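What a Pair of Arms Really Costs
13 May 2026
By Mahnaz Tabrizi

Most people I talk to budget for the arms and stop there – I did the same myself, the first time around.
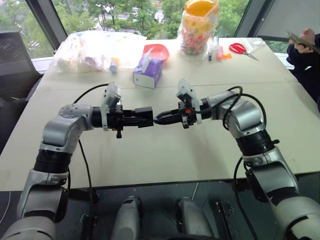
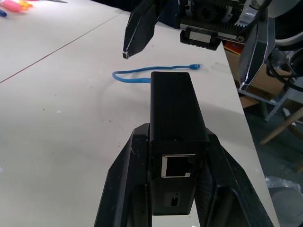
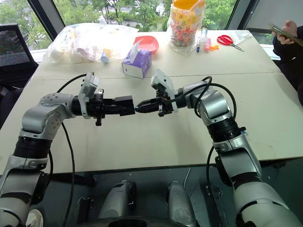
Two arms over a shared table; in the middle picture, a gripper holds a small black box with a network port.

Montserrat Becerra, who plans equipment at Trama, sets aside up to 15 percent of the whole budget for cables, spare fingers and the like, and she orders all of it before August. Her last list ran to 82 lines – and yes, dear reader, she let me read every one of them over coffee.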